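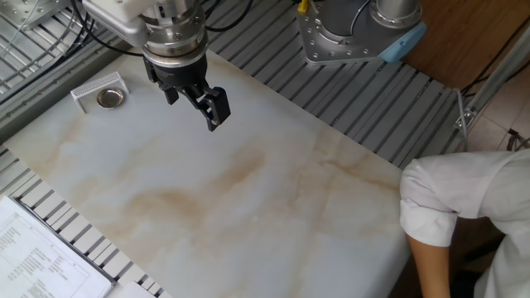
Print this page | E-mail this page

PRESS RELEASE

Cikano questions "safe by design" claims as it publishes bench robot code

16th May, Stutitz - Cikano, the users' association for small automation, has published a code of practice for robot arms that work on open benches with people close by. It runs to 19 clauses. The association says most of them should not have been needed.

The code, known as Vasitetti, was written after Cikano read 2,584 risk assessments sent in by its members. Many were well filled in. A good number had plainly been copied from a supplier's template, with the name of the site changed and little else.

"The word 'collaborative' on a brochure tells you something about the arm," said Tharindu Kodikara, who led the drafting. "It tells you nothing about the gripper you bolted on afterwards, or what the gripper is carrying, or where the person next to it has their hands. We keep meeting sites that think they bought the risk assessment along with the arm."

Vasitetti therefore starts with the whole bench. An assessment must cover the arm, the tool, the part being handled, the surface it is put down on and any cable that moves with the wrist. Change one of them and the assessment is opened again. Cikano expects complaints about this clause and does not intend to soften it.
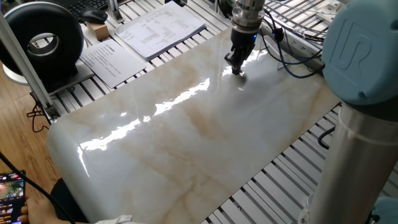 The code also takes a hard line on paperwork. Instructions kept at the bench must carry a date and the name of the person who wrote them, and they must match the program that is loaded. Assessors visiting sites in January were often handed instructions for a task that had since been changed.

Yannick Masson, who carried out many of those visits, is not convinced that more paper will help. "I have seen thick folders next to badly set up cells and a single good sheet next to a tidy one. If people treat this as another form to sign, we have wasted a year."

Surfaces get a clause of their own. Polished worktops are common in handling trials and they reflect light, which can upset a camera and make it harder for a person to judge how far a fingertip is from the surface. Sites using a glossy top are asked to check the approach height under their normal lighting and write down the result.
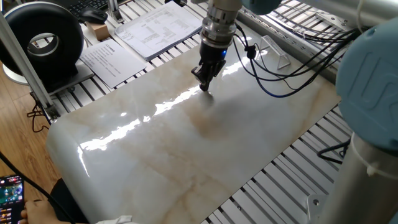
What the code does not do

Vasitetti is voluntary. It does not replace the law or any published standard, and following it will not make a cell compliant. Cikano will not issue a badge, a sticker or a certificate, although several suppliers have asked for one.

"A logo would be on sales sheets within a week," said Loïc Chevalier, policy lead. "Then we would be part of the problem we have been moaning about."

He is equally doubtful about figures in circulation that claim shared benches cut injuries. Cikano asked for the data behind such claims while drafting and received nothing it was willing to print. The code makes no promise of that kind.

Wijesinghe, the test house that reviewed the draft, disagreed with Cikano on 2 clauses. Its objections are printed in full at the back. One concerns how often gripping force should be measured with the real part in the fingers - Wijesinghe thinks the interval is too long, and the association accepts that it may be right.
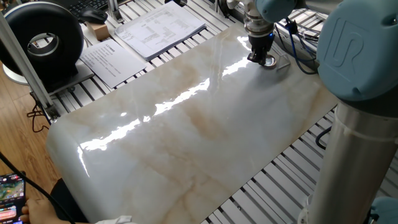 Availability and comments

The code is free to download from Cikano. Printed copies are limited to 100 and will go first to members who sent in assessments. Comments are welcome from anyone who runs, services or works beside a bench robot, and those that disagree will be published with the rest.

Press contact: Janaka Pramanik, Cikano press office, Stutitz
Technical questions: Rezaul Navaratnam, Vasitetti drafting group

ENDS

Print this page | E-mail this page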